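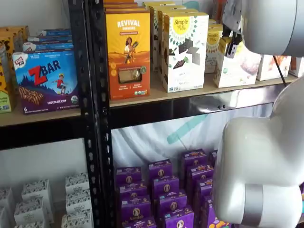 Hodivside asks whether the Baltedero kit can pick from a normal shop shelf, or whether you have to buy their racking as well.

Normal shelving is fine. Ours is black metal uprights with wooden boards, the sort with holes up the posts so you can move things. Baltedero will sell you their own bays but the kit doesn't need them. It wants a shelf that doesn't wobble, and it wants to know how high each one is.

For anyone who missed the earlier posts: we have the Baltedero Simon on trial. It's a white arm with a black two-fingered gripper, a control box and a year of their software. We sell imported snacks online, almost all of it in cartons, and I pack the orders.

Threads > Small business kit > Stockroom

I'll go through what we've learned. The trial started on Oct 14, 2020 and I've kept a notebook next to the packing bench, so most of this is copied from there.

Setting up took us a day and a half. The quick guide says an afternoon. The arm itself was bolted down before lunch. What took the time was teaching it the products, one at a time, turning each box so it learned the front, sides and top.

We taught it 31 products to begin with. Baltedero says the standard licence covers 100, so there's room, but if you have a shop with a big range you'll be on the next licence up and should ask for that price first. We didn't ask and I wish we had.

Best stock for it: cartons standing upright with a bit of air on each side. The gripper comes down over the top and closes on two faces. If you face your shelves up neatly for customers you're already most of the way there.

Worst stock for it: boxes lying on their sides in a stack. There's a stack of blue ones behind the ZBAR on our top shelf and that's how I'd always kept spares. Simon wants every box it picks to be standing up, so spares like that count as storage and I bring them forward by hand.

Rows packed tight are the other problem. The purple Annie's boxes on the lower shelf are how I like to keep things, shoulder to shoulder, going right back. A hand manages that easily. Two fingers need somewhere to go. The manual says to leave a finger's width between cartons, and on a small shelf that costs you a fair amount of stock.

You can set a lane width for each product in the software. Do this. The default is far too generous and I lost half a shelf to it in the first week before I found the setting, under "Bay options", in small grey type.

Lower shelves are slower than upper ones. With the top shelf it can come in over the boxes. For the bottom one it has to fold itself in under the board above, and it does that carefully. I don't mind slow, but put your best sellers at the top.

Speed, as several of you asked. On a good morning we had 70 picks an hour from the upper shelf. I can beat that on my own for an hour. I can't beat it all day, and I can't tape up parcels while I'm doing it.

Grip force is set per product with a slider. Thin card with a window in the front needs it turned well down. We dented some corners early on and those went in the staff cupboard. After we'd dropped the setting the dents mostly stopped.

It does miss. When it misses it backs off, tries again, and then puts up a message asking for help. The message is clear and says which shelf and which product. The beep that goes with it is horrible and there's no volume control. I've asked support for one.

Support, then. They answer by email the same day, and the replies are written by somebody who has read the question. Phone support is extra. I'd say don't bother with it unless you run evenings.

Corndale is the stock program we use and it's on Baltedero's list of ones that work. It does work, with one gap. If I take a box by hand, Corndale knows only if I scan it, and Simon will then go looking for a box that's already in a parcel. We now scan everything. It was a fair cop.

Things I'd change about the kit: a longer cable as standard, a proper stand for the tablet, the beep. Also the sticker sheet for marking the shelf edges, which peels off painted metal. We used our own labels.

Things I'd leave alone: the stop button, which is big and easy to reach, and the teaching screens, which my dad could follow.

Cost. I'm not putting our price up as they quote each site separately. The lease is 18 months minimum with the arm going back at the end, or you can buy outright. Servicing is included in the lease and not included if you buy. Read that page twice.

Space. Measure the arm's full reach plus somewhere for a person to stand. Ours sits right up against the shelving and takes up a good part of the view of the right-hand bay, so restocking that side means parking it first. There's a park button. It takes a few seconds and you get used to it.

Would I recommend it? If your stock is boxes, and mostly the same boxes each week, yes, ask for a trial. If you sell bags, jars and odd shapes, I'd wait. They do list a suction attachment but I haven't had one in my hands so I can't say.

We have to decide on the lease by May. At the moment I'm leaning towards taking it, with one arm on the snack bays and the rest of the stockroom done by hand as before.

Hodivside, one more for you — check your shelf boards are screwed down. Ours were only resting on the crossbars and one had crept forward over the years. The arm goes by where the board was when you taught it. Two screws each and it's been fine since.

Next lot of posts will be about restocking, once I've tried the wider lanes on the lower shelf.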